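Zedomgate Forums > Arms and End Effectors > Grippers
Thread: Angular two-finger vs soft pads on kitchen toys, first impressions

sestau_sam
Joined: May
Posts: 124

Right, I've finally had a proper go at comparing the two grippers and I'm having far too much fun, so I'm writing it up before I forget half of it.

Same arm, same controller, same play kitchen. The only thing that changes is what's on the wrist. Gripper A is the Plosberg two-finger with the hard angular tips. Gripper B is the Zarei with the soft rounded pads that everyone on here keeps recommending (you know who you are). I did 59 picks with each, spread over cans, bowl, spatula and knife, all driven by hand with no clever planning.

Cans first. I expected the soft pads to walk it and they did, mostly. They settle round the can and you can be quite sloppy with your approach. The hard tips need lining up properly, but once they're on, the can goes exactly where you point it. Lovely.

The thin stuff is where I got excited! A spatula handle lying flat on a table is horrible for the Zarei. The pads are so fat they touch the table before they've got round anything. The Plosberg just slides its tips either side and lifts. It managed the knife as well, after some swearing. 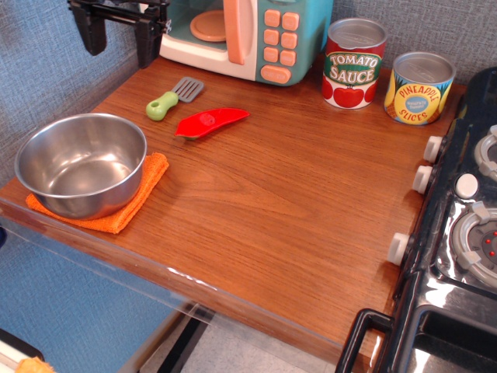

Re: Angular two-finger vs soft pads on kitchen toys, first impressions

torque_wench
Posts: 909

Great write-up, and I'm jealous of the stove. Going to disagree about the thin stuff though. Were you coming straight down on the spatula? With soft pads you want to tilt the wrist a bit and let one pad go under the handle first. I get flat things with the Zarei all day long on a rubber mat. On bare wood I'll admit it's harder.

Also, what did you do about the bowl? You've skipped it and that's the one I want to hear about.

sestau_sam

Straight down, yes. I'll try the tilt tonight.

The bowl! I pinch the rim, one finger inside and one out. The hard tips hold it but it swings round like a bell if I move quickly. The pads stop the swinging almost completely. The cloth under it is there so the bowl doesn't skate off when I miss, and it makes a massive difference. Steel straight on the table top was hopeless.

grumpy_gimbal
Posts: 1000

I don't think this is a fair test, sorry. Driving by hand means you're measuring yourself as much as the gripper. You'll have got better between the first lot and the second. Which one did you do first?

sestau_sam

Soft pads first, then hard. So yes, fair cop, the Plosberg had the more practised driver. I'd still bet on it for the knife.

grumpy_gimbal

Then swap over every five picks and do it again. I know changing fingers is a pain. It's the only way I'd believe the numbers.

Hamidreza Sharifi
Posts: 59

Hello all, mostly a reader here. I want to put in a word for the microwave, which is the best test on that table in my opinion! An upright handle needs a pull along a curve, and a stiff finger fights you the whole way unless your controller lets the wrist give a little. I hook it with one fingertip and don't close the gripper at all. Have you tried the door yet? And the knobs on the stove?

sestau_sam

Not the knobs. The door I've opened twice with the Plosberg, both times by gripping the handle hard and hoping. Hooking it sounds much more sensible, thank you!

torque_wench

Hooking works a treat. For the knobs you'll want the pads, no contest. Hard tips only touch in two places and they slip round.

Hamidreza Sharifi

Here I disagree a little. Stick a strip of bicycle inner tube on each hard finger and they turn knobs very well. You keep the thin tip for the spatula too, if you stop the rubber short of the end.

grumpy_gimbal

Inner tube gets my vote. Cheap, and you can peel it off when it wears. What are you doing about the camera, Sam? A shiny bowl next to a glass door would drive my depth camera mad.

sestau_sam

Just plain colour video and my own eyes for now. I tried depth on the bowl once and got a hole with a rim round it.

Edit, 8/13/18: did the tilt trick. torque_wench was right, I got the spatula with the soft pads on the third go and may have cheered out loud. Still can't do the knife that way. Inner tube is cut and the glue is drying, and I'll do the swapped run with the knobs and the door added in.

torque_wench

Told you! Put the swapped numbers in a new thread so people can find them, and do the bowl at two speeds while you're at it.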